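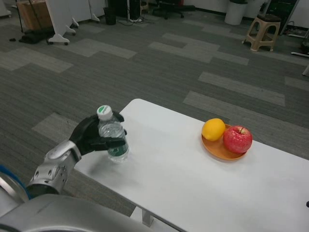
**阅读时间:22 分钟 · 共 47 条**

**1/47**
重力滴灌串。水源是一只 2000 升雨水桶,无电、无泵,供六条菜畦。地点是 Trumevwood 共享菜园西侧的地块。内容包括水头计算、管材选择、均匀度实测和维护周期。数据截至 2018年3月,以后有改动会在串尾补。

**2/47**
先给结论,供不想看计算的人使用:出水口高出畦面 1.2 米,16 毫米滴灌管,单条不超过 8 米,分两个区轮灌,过滤器用叠片式。按这个配置,均匀度可以做到 0.87。以下解释每个数的来历。

**3/47**
场地条件。畦六条,每条长 8 米、宽 1.2 米,单畦面积 9.6 平方米,合计 57.6 平方米。南北走向,北端高,南端低,全长落差 6 厘米。土壤为粉壤土,表层 25 厘米经过多年改良,往下偏黏。

**4/47**
六厘米落差在市政水压下可以忽略。在重力系统里不可以。1.2 米水头里的 6 厘米是百分之五,而且方向影响结果:支管顺坡铺,高差可以抵消一部分沿程损失;逆坡铺,两者叠加。主管因此放在北端。

**5/47**
换算关系:一米水柱约等于 0.098 巴,方便记的话按 0.1 巴。家用滴灌产品标称流量多数在 1 巴下测得,也就是十米水柱。菜园里没有人会把水桶架到十米高,所以包装上的流量不能直接用。

**6/47**
非压力补偿滴头的流量与压力的关系写作 q = k·h^x。紊流型滴头的 x 接近 0.5。压力降到十分之一,流量降到约三分之一。标称 1.6 升每小时的滴头,在 0.098 巴下为 0.50 升每小时。

**7/47**
压力补偿滴头在这里不适用。补偿膜片有最低启动压力,常见值在 0.5 巴以上。低于此值时膜片不进入工作区间,各滴头出水差异很大,有的型号带止漏功能,干脆不出水。买之前看规格书里的最低工作压力一栏。

**8/47**
用的管是 Hultlow 的 16 毫米内镶贴片式滴灌管,非补偿,滴头间距 30 厘米,一卷 100 米。选它的理由很窄:本地能买到,规格书给出了低压段的流量曲线。多数品牌的曲线从 0.5 巴画起,对重力系统没有参考价值。

**9/47**
用量核算。每畦铺两条支管,每条 8 米,单畦 16 米,六畦 96 米。一卷用完剩 4 米,留作修补。两条支管间距 50 厘米,距畦边各 35 厘米。

**10/47**
滴头数:每条支管按 26 个计,十二条共 312 个。空桶附近的最低水头下,全开总流量为 156 升每小时。分成两个区,每区三畦,各 78 升每小时。后面的计算都以单区为准。

**11/47**
分区的理由是主管损失。损失大致随流量的平方增长,流量减半,主管段的损失降到四分之一左右。市政水压下这点差别只影响水费,重力系统里它直接从可用水头里扣。

**12/47**
主管用 25 毫米 PE 管。有人问 20 毫米行不行。内径差一点,损失差很多:流量不变时,损失与内径的四次多到五次方成反比。两种管的差价不够买一个阀门,没有省的必要。

**13/47**
水头账,按桶快空时的最不利情况:
- 出水口至畦面高差:1.2 米
- 过滤器及阀门:扣 0.15 米
- 主管及三通:扣 0.05 米
- 支管入口可用水头:1.0 米

**14/47**
满桶时水深 1.2 米,理论上总高差 2.4 米。实际溢流口开在桶沿下 10 厘米处,最高水位对应 2.3 米。扣同样的损失,支管入口为 2.1 米,折合 0.206 巴,单滴头流量 0.73 升每小时。

**15/47**
所以同一个系统,满桶和空桶的流量之比是 1.45。这是重力滴灌的固有特征。定时器设同样的时长,桶满时多给四成多的水。处理办法有三种:加浮球恒压箱、按水位修正时长、按土壤水分调整。

**16/47**
恒压箱在 Melaswood 那块地上装过一季。原理与马桶水箱相同,桶里的水经浮球阀进入一只小箱,小箱水位恒定,下游压力随之恒定。缺点是小箱必须低于主桶的最低水位,满桶那部分水头全部放弃。

**17/47**
另一个缺点是浮球阀本身。低压下浮球阀通量很小,小箱补水跟不上下游出水,液位照样掉。换大口径浮球阀可以解决,尺寸也随之变大。Trumevwood 这边没有装,改用水位修正时长。

**18/47**
修正表贴在桶身,分三档:水位上三分之一,开 55 分钟;中三分之一,开 65 分钟;下三分之一,开 75 分钟。对应的是盛夏。春秋两季减半,阴雨天不开。

**19/47**
时长的推导。以当地七月的参考蒸散量每天 4 毫米计,作物系数取 0.8,需水 3.2 毫米。每区面积 28.8 平方米,需水 92 升。低水位流量 78 升每小时,需要 71 分钟,取整 75。

**20/47**
水量账:两区每天 184 升,满桶 2000 升可支撑不到十一天。这里没有算桶底死水。出水口开在桶底以上 5 厘米,下面那层留给沉淀物,不参与供水。按可用水量算,取十天比较稳妥。

**21/47**
集水面是工具棚屋顶,投影面积 40 平方米,径流系数取 0.85。一毫米雨收 34 升,灌满一只空桶需要接近 59 毫米降雨。夏季这样的雨量未必每月都有,补水方案必须另备。

**22/47**
初期弃流装置容量 40 升,用 110 毫米管竖装,底部留一个慢漏孔。每场雨的前一毫米多带着屋顶灰尘、鸟粪和落叶碎屑进入弃流管,之后的水才进桶。漏孔开 2 毫米,雨后大半天排空。

**23/47**
漏孔会堵,堵了之后弃流管一直是满的,下一场雨的脏水直接进桶,外表看不出异常。检查方法是雨停次日拧开底盖,有大量存水即为堵塞。建议写进月度检查单。

**24/47**
桶的荷载。2000 升水的质量是两吨,桶底直径 1.45 米,接触面压力约 12 千帕。压实的地面承受这个数没有问题,问题在架高 1.2 米之后荷载集中到几个支点上。不要用空心砖干码。

**25/47**
这里的做法是砌实心墩加混凝土垫板,垫板下铺碎石并夯实。施工后先灌三分之一,放一周,测四角标高,再灌到满。四角沉降差为 3 毫米,可以接受。超过 10 毫米应当放空重做。

**26/47**
如果没有条件架到 1.2 米,可以降到 0.8 米,代价是流量再减,支管长度也要缩短。低于 0.5 米不建议继续用滴头,改用 4 毫米毛管直接开口出水,或者拿壶浇。 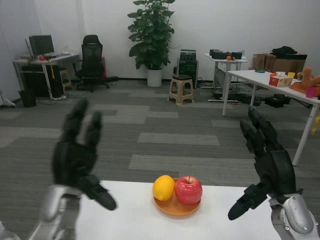

**27/47**
接过滤器。网式和叠片式都可以,区别在低压下的堵塞过程。网式过滤器脏到一定程度后压降上升很快,叠片式上升较缓,留给人的反应时间更长。规格用 120 目,再细的话,1 米水头负担不起。

**28/47**
过滤器的口径宁可大一号。这里管径 25 毫米,过滤器选的是一寸接口的加长型,有效过滤面积大约是标准型的两倍。干净状态下压降 0.08 米,运行三周不清洗,升到 0.21 米。清洗周期因此定为两周。

**29/47**
过滤器装在阀门下游还是上游,两种意见都有。装在上游,清洗时要放空一段管或另加球阀。本系统的顺序为:桶、手动球阀、过滤器、定时阀、三通。手动球阀平时全开,只在清洗时关。

**30/47**
定时阀必须是电机驱动的球阀式。常见的电磁先导阀靠上下游压差开启,最低要求 0.2 到 0.5 巴,重力系统给不到。故障现象很有迷惑性:能听到动作声,阀不开,或者只开一条缝。

**31/47**
包装上常写“适用于雨水桶”或“0 巴起”。没有这两句的一律按不适用处理。另查通径,有些零压阀内部通径只有 8 毫米,等于在 25 毫米管中间插了一个节流孔。拆开看最可靠。

**32/47**
铺管。滴头朝上。停水时管内形成负压,朝下的滴头会吸入泥浆,朝上的吸入空气。管上盖两指厚的覆盖物,这里用碎秸秆。覆盖物减少表面蒸发,也减少管壁受热引起的伸缩。

**33/47**
伸缩量可以估算。PE 的线膨胀系数约为每度万分之 1.8,8 米管温差 30 度,长度变化 43 毫米。末端若用地钉钉死,中午会拱起来,滴头偏离植株。末端钉用宽口 U 形钉,允许管滑动。

**34/47**
排气。北端主管最高处装一个小排气阀,也可以竖一根开口细管,管口高过桶的最高水位。后者便宜,没有活动部件,缺点是难看。低压系统里一个气囊足以让一条支管断水。

**35/47**
气囊的判断:同一区三畦中有一畦出水明显迟,十分钟后仍不正常,而过滤器干净、阀门全开。抬起该支管入口处,让它连续上坡到排气点,多数可以恢复。主管中间的下凹段和上拱段都要修平。

**36/47**
均匀度测试方法。从 312 个滴头里取 47 个点,兼顾首端、中段、末端和每条支管。每点埋一只小杯,杯口与地面平,系统稳定后接 20 分钟,用量筒读数。水位从中段开始,测试期间下降不到 5 厘米。

**37/47**
指标用低四分之一分布均匀度:把读数从小到大排列,取最低四分之一的平均值,除以全部平均值。0.90 以上为优,0.80 以上可用,低于 0.70 时按平均值定时长会让一部分植株长期缺水。

**38/47**
第一次测得 0.74。低值集中在东侧两畦的首端和中段,末端正常。通常低值在末端,这个分布不对。查下来是两条支管的旁通接头没有插到底,接头边缘挡住了部分断面,东侧两畦整体偏低,末端靠坡度补回一点。

**39/47**
重新打孔安装后为 0.87。打孔器要与接头配套,孔偏大会渗漏,偏小则密封圈卷边。卷边从外面看不出来,只能拆。接头安装前用热水泡一下,不要抹油,油会让密封圈在几个月后变松。

**40/47**
剩余的不均匀里,制造偏差占多少,无法从现场数据分离。Hultlow 的规格书给出制造偏差系数为 0.03,低压下流道对毛刺更敏感,实际值可能更高。没有台架,不作推断。

**41/47**
湿润范围。粉壤土上单滴头运行 70 分钟,表面湿斑直径 28 厘米,挖剖面量得最大湿润直径 36 厘米,深 22 厘米。滴头间距 30 厘米,湿润带能连起来。表面看着不连续属于正常,挖开再判断。

**42/47**
Melaswood 的沙质土上同样水量,湿润直径只有 22 厘米,深度超过 40 厘米,带不连续,水走到根区以下。那里的做法是换 20 厘米间距的管,每天两次短时灌溉。土质不同不要照抄时长。

**43/47**
定植位置。番茄苗来自 Tamošiūnaitė 苗圃,穴盘苗,土坨小。定植后前十天滴灌覆盖不到土坨,必须人工点浇。十天后拉苗有阻力,说明根已进入畦土,转为滴灌。茎基部离滴头 8 到 10 厘米,不要正对。

**44/47**
直播作物不适合一开始就用滴灌。胡萝卜、菠菜出苗前需要表层均匀湿润,两条支管之间的表土始终是干的。出苗前用细花洒,苗高 5 厘米后再开阀。上一季有一畦胡萝卜缺苗三成,缺在正中间。

**45/47**
冲洗。每条支管末端用折叠卡扣封口,不用堵头。每月逐条打开,放水到变清,再扣回。逐条的意思是一次只开一条,全部同时打开,流速上不去,沉积物带不走。首次冲洗会出切屑,量可能不少。

**46/47**
越冬。霜前排空,过滤芯和定时阀拆回室内,球阀停在半开位置,避免阀球与阀体之间的水冻胀。今年一月检查时发现一只球阀关死过冬,阀体开裂,已更换。滴灌管留在畦里,末端打开,没有损坏。

**47/47**
已知未解决项:桶内藻类,桶身外面包了遮光布,进水口仍透光;过滤器前后没有压差读数,目前靠透明细管量水位差,读数误差 1 厘米。下一步在过滤器两侧加固定测压管。修正表和测杯原始读数整理后贴在本条下面。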